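3. Setting up the tip line

By now you should have the Lendix box plugged in and the green light on (if you don't, go back to section 2, because none of this will work without it). I set up the first one for our neighborhood watch on Bonell Street, and I've since done the same for the Rodine Road group, so what follows is the order I'd do things in now. The order I did them in the first time cost me a weekend.

You'll need the admin password, the phone number you picked, and the name and cell number of everyone who has agreed to take calls. Get that last part in writing. A text message is fine.

3.1 Recording the greeting

1. Log in and open Line Settings, then Greeting.

2. Click Record New and wait for the beep. There's a little lag before it comes, so don't start talking when the red dot appears or you'll lose your first word.

3. Read your greeting. Keep it under 28 seconds. The box will take a longer one, but it chops off the end and saves it without telling you.

4. Play it back on an ordinary phone as well as on the computer. Mine sounded great through the speakers and like I was under a blanket on my cell.

5. Click Make Live.

The greeting must say that this is not an emergency number and that anyone who sees a crime going on should hang up and call 911. Put that first, before the name of your group. After that I'd say callers don't have to leave a name, and then stop. I've heard greetings that go on about meeting times and bake sales, and people give up before the tone!

CAUTION: Never promise on the greeting that a call will be kept secret. You can say a caller doesn't need to give a name. What happens to a recording once the police ask for it is out of your hands.
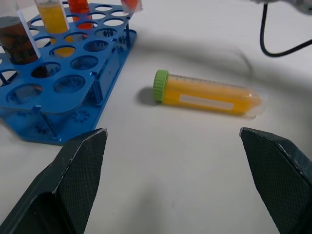
A capped tube on its side, beside a blue rack.

3.2 Adding your call takers

1. Open People and click Add.

2. Type the full name and cell number. Leave the Title box blank unless you want it printed on every log page.

3. Choose a role. Listener can play messages and write notes. Keeper can also delete and export. Have two Keepers, no more. Ours are me and Decha Phetsri.

4. Set the hours. I have the line ring through to a person until 9 p.m. and go straight to a message after that.

5. Save, then ask that person to reply YES to the text they get. They won't show up in the rotation until they do.

Note: The rotation goes by the order in which you added people, and you can't drag the names around (I've asked). If you want Vichien to come before Decha, you have to take them both off and put them back on in the right order. Write the phone numbers down before you do that.

3.3 Writing up a call

Each message gets its own page in the log. Fill it in while you're listening, or right after – I've tried doing a batch on Sunday night and I mixed up two different blue cars.

1. Play the whole message once without typing.

2. Play it again and fill in What, Where and When. Use the caller's own words. If she said "a tall guy", put "a tall guy" and leave it there.

3. If the caller gave a name, put it in the Private box and nowhere else. The Notes box gets printed, the Private box doesn't.

4. Pick a status: New, Passed On or Closed.
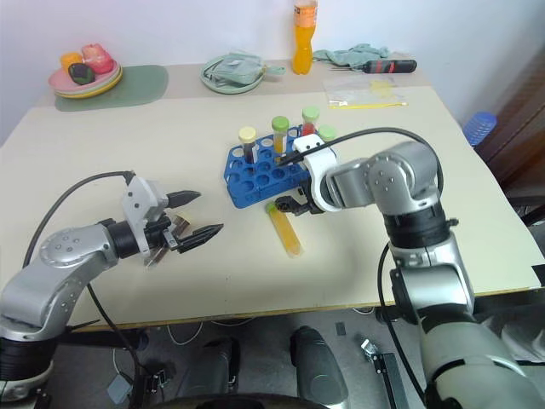

5. If you pick Passed On, the page will ask you for the officer's name and the time you called. You can skip this and it'll still save, but please don't. When Vichien Jitpraphai took over the log from me in September, he found 53 pages marked Passed On with no name next to them, every one of them mine, and we never did sort them all out.

CAUTION: Don't play messages for friends or family, and don't post any part of the log online. A description of somebody's car is enough to start trouble on a street.

3.4 Testing the line

1. Call the number from a phone that isn't on your People list.

2. Leave a test message. Say the word "test" in it so that it doesn't get passed on by mistake.

3. Check that it shows up in the log within three minutes.

4. Have a Keeper delete it.

If the message doesn't show up, turn the box off at the wall, count to ten and try again. If that doesn't do it, see section 6.

Section last changed Sat 18 January. The old version had the Keeper and Listener roles the wrong way around, so throw it out if you printed it.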